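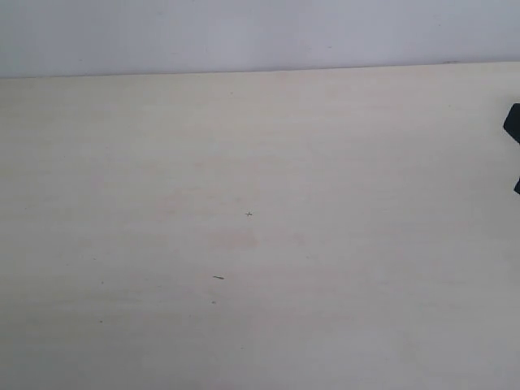
십자 표시

우리 작업장의 흰 책상에는 작은 십자 표시가 하나 있습니다. 진한 회색이고, 멀리서 보면 먼지 같습니다. 나는 이 표시를 매일 봅니다. 기계 팔도 이 표시를 기준으로 자기 자리를 압니다.

나는 Kilevville에 있는 Tapsell 수리소에서 일합니다. 손목시계와 작은 측정기를 고치는 곳입니다. 이 나라에 온 뒤에 얻은 두 번째 직장입니다. 처음 면접을 볼 때 나는 말을 많이 준비했는데, 소장님은 내 손만 보았습니다. 그리고 작은 나사를 핀셋으로 집어서 십자 표시 위에 놓아 보라고 했습니다. 나는 놓았습니다. 소장님은 "됐어요"라고 했습니다. 그때 나는 그 말이 합격이라는 뜻인지 거절이라는 뜻인지 몰라서 한참 서 있었습니다.

그 표시는 내 옆자리 선배가 연필로 그린 것입니다. 선배는 부품을 늘 그 위에 놓고 검사했습니다. 눈이 같은 곳을 보면 덜 피곤하다고 했습니다. 나도 배웠습니다. 하루에 나사와 톱니를 200개 가까이 그 자리에 놓았고, 저녁에 눈을 감으면 작은 십자가 보였습니다.

1월에 Clulmont에서 기계 팔이 왔습니다. 설치하러 온 기사는 책상을 손바닥으로 쓸어 보더니 기준점이 필요하다고 했습니다. 새 스티커를 꺼내다가 선배의 표시를 보고 물었습니다.

"이것은 무엇입니까?"

"내 자리예요." 선배가 대답했습니다.

기사는 웃었고, 스티커를 다시 가방에 넣었습니다. 그래서 선배의 자리는 기계의 자리가 되었습니다.

처음 몇 주 동안 기계는 서툴렀습니다. 나사를 떨어뜨리고, 없는 나사를 집으려고 했습니다. 우리는 그것을 보면서 조금 기뻐했습니다. 부끄러운 이야기지만 사실입니다. 점심시간에 나는 선배에게 기계가 우리보다 느리다고 말했습니다. 선배는 도시락 뚜껑을 닫으면서 말했습니다.

"자네도 처음에는 느렸어."

봄이 되자 기계는 하루에 부품 2,037개를 옮겼습니다. 벽에 붙은 종이에 그 숫자가 적혀 있었고, 누군가 밑줄을 그었습니다. 나는 이제 부품을 놓지 않습니다. 기계가 모르겠다고 하는 부품만 봅니다. 그런 부품은 하루에 30개쯤 나옵니다. 전부 이상한 것들입니다. 휘었거나, 녹이 슬었거나, 다른 시계에서 온 것입니다. 쉬운 부품이 하나도 없으니까 일은 적어졌는데 머리는 더 아픕니다. 예전에는 쉬운 나사를 놓으면서 고향 생각도 하고 저녁 반찬 생각도 했습니다. 그 시간이 없어졌습니다.

선배는 7월에 Sunidar 지점으로 옮겼습니다. 거기는 오래된 벽시계를 고치는 곳이고, 벽시계는 너무 커서 아직 사람이 합니다. 마지막 날 선배는 서랍을 비우고, 나에게 짧은 연필을 한 자루 주었습니다.

"표시가 흐려지면 다시 그려. 그런데 옆에 그리면 안 돼. 저 친구는 융통성이 없어."

나는 "융통성"이라는 단어를 몰라서 집에 가서 사전을 찾았습니다. 사전에는 설명이 길게 있었습니다. 나는 공책에 그 단어를 적고, 옆에 기계 팔을 작게 그렸습니다.

오늘 아침에는 일찍 출근했습니다. 책상 위를 마른 천으로 닦는데 표시 아래쪽에 짧고 검은 자국이 있었습니다. 긁힌 것인지 연필이 미끄러진 것인지 알 수 없었습니다. 기계의 검은 손가락은 오른쪽 가장자리에서 기다리고 있었습니다.

나는 핀셋으로 나사 하나를 집어서 십자 표시 위에 놓았습니다. 손은 아직 잊어버리지 않았습니다. 조금 보다가 나사를 다시 상자에 넣고, 전원을 켰습니다.

그날 첫 부품은 기계도 나도 모르는 톱니였습니다. 나는 Sunidar에 전화를 걸었습니다. 신호가 오래 울린 다음에 선배가 받았고, 뒤에서 벽시계가 여러 개 같이 치고 있어서 우리는 그 소리가 끝날 때까지 아무 말도 하지 않았습니다.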